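Willus wants you to teach its kitchen arm yourself. Bring patience

Fevirham firm says 2 hours of demonstrations is enough. The demonstrations we saw suggest otherwise

A Fevirham company that sells small robotic arms to canteens and care homes says its customers will soon be able to train the machines without writing a line of code. Willus opened its workshop to visitors in November to show how it is done, and the short version is that a person does the job and the arm keeps a record.

There are two ways of going about it. In the first, the trainer takes hold of the arm and moves it through the task by hand, closing the gripper on a plate, lifting, tilting, letting go. In the second, the trainer sits at a desk with a smaller copy of the arm, called the Brustine, and whatever the small one does the big one copies. Willus prefers the second. Pushing the arm about by hand puts the trainer's sleeves and elbows in the camera's view, and the software then has a habit of expecting them.

The company's leaflet promises a working dish-rack routine after "a single morning". Defne Kurtuluş, who runs the training sessions, was more careful when asked. The routine used at the open day was built from 397 recorded attempts, she said, and that was after throwing out the bad ones. The total before the weeding was 452. It took two people the better part of a fortnight, on and off - a long morning by any standard.

Even then the results need reading closely. Willus quotes a high success rate for plates, but the rate applies to the rack it was taught on, standing where it stood during teaching. Slide the rack along the table and the company wants fresh demonstrations. Change the plates for bowls and it wants fresh demonstrations again. Odd items left near the rack are put there on purpose in some recordings, so that the arm learns to leave them alone, though Kurtuluş would not give a figure for how often it does.

Nor is the remote control as natural as the brochure makes out. The Brustine gives no sense of touch, so the trainer has to judge by eye whether both fingers have cleared the rim of a plate. Visitors who had a go tended to stop just above it and hover. Those hesitations go into the recording along with everything else, and an arm taught by a nervous person will hover too.

Willus says a larger set of almost 2000 demonstrations, pooled from several sites, will do away with most of this. Perhaps it will. Mac an tSaoi, a catering supplier that tried an earlier version of the arm, has not placed an order and would say only that it was "still looking".

No price has been set for the training kit. The firm expects customers to do their own teaching, on their own time, and nothing in the leaflet says what that time is likely to cost.

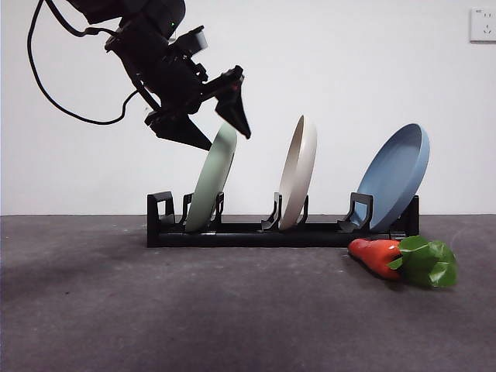 Nermina Pavlović writes that the hours bother her less than the question of who puts them in. In the kitchens where she has worked it would fall to the pot-wash staff, at the end of a shift, and she doubts they would be paid extra for teaching a machine to do their job. She would also like to know who owns the recordings once they have been pooled.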